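Sourdough starter in a cold kitchen, what are you all doing?
Baking & Bread board

crumbcatcher
Posted September 18, 2011
OK so I know it isn't even properly cold yet but we moved up to Skastholm in the spring and I'm already worried. The kitchen faces north, the floor is stone, and this morning my starter just sat there looking at me. Last December in the old place I had it on top of the fridge and it was happy as anything (doubled in 4 hours, I used to brag about it). Now it barely gets a dome by bedtime. I feed it half white, half rye. Do I need to buy one of those proofing boxes? My sister-in-law swears by her Kovar but it costs more than my mixer did.

ryebread_rita
Don't buy the box! Put it in the oven with just the light on. I've done this for 10 years in a drafty farmhouse and never lost a starter. Tape a note on the oven door though, ask me how I know. (Preheated for pizza. Whole jar. The smell.)

dutchovendan
I'm going to disagree with Rita a little. Oven light is way too warm in some ovens. Mine gets up over 90 in there and the starter went thin and sour and smelled like nail polish remover. Stick a thermometer in a glass of water and leave it overnight before you trust your oven with anything alive.

ryebread_rita
Fair, mine is an ancient Pudico with a bulb like a birthday candle. Prop the door with a wooden spoon if it runs hot.

crumbcatcher
Mine has the kind of light that goes off when you shut the door, so there goes that plan. Spoon might work?

mostlybagels
Why does everybody want a fast starter? Slow is fine. Cold kitchens make better tasting bread, I will die on this hill. Feed it less often and use a bigger scoop of the old stuff when you do feed it. My loaves got better the year our furnace quit.

dutchovendan
Better tasting, sure, if you have all weekend. Some of us want bread on the day we mix it.

mostlybagels
So use yeast! It's in packets!

flourpower2
Be nice, you two. Crumbcatcher, what flour are you using? I switched from the supermarket white to Fleury whole rye for feeding and it woke mine right up, same kitchen, same jar. Also use warm water. I know that sounds too simple but tap water out of cold pipes will knock it back for hours.

crumbcatcher
Whatever was on sale, so that could be part of it. And yes, straight from the cold tap, oops. I'll try the warm water first since it's free.

oldstonemill
Picnic cooler with a jar of hot water next to the starter. Change the water morning and night. I did 15 loaves for the church supper that way and the heat in the hall wasn't even on. You do have to give up your cooler for the winter — small price.

crumbcatcher
The cooler! We have one in the garage doing nothing. OK, warm water and rye tonight, cooler tomorrow, and if it's still sulking I'll try Dan's thermometer thing with the spoon. I'm keeping the Kovar box as a last resort, mostly so I don't have to tell my sister-in-law she was right. Will report back when I've got a loaf worth showing. And mostlybagels, I'm going to let one dough go slow in the cold as well, just to see.

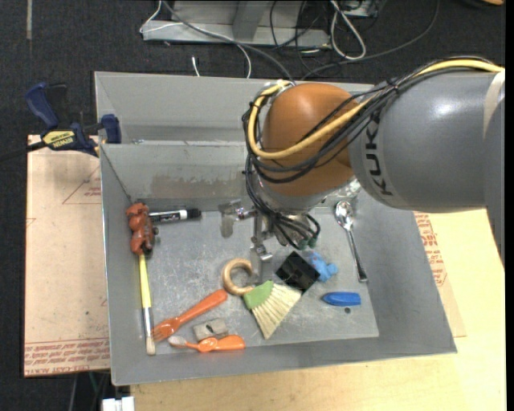 Oh, and one more thing before I go find that cooler, does anyone put the lid on tight or leave it loose? I've been using a coffee filter and a rubber band and I get a dry crust on top every time.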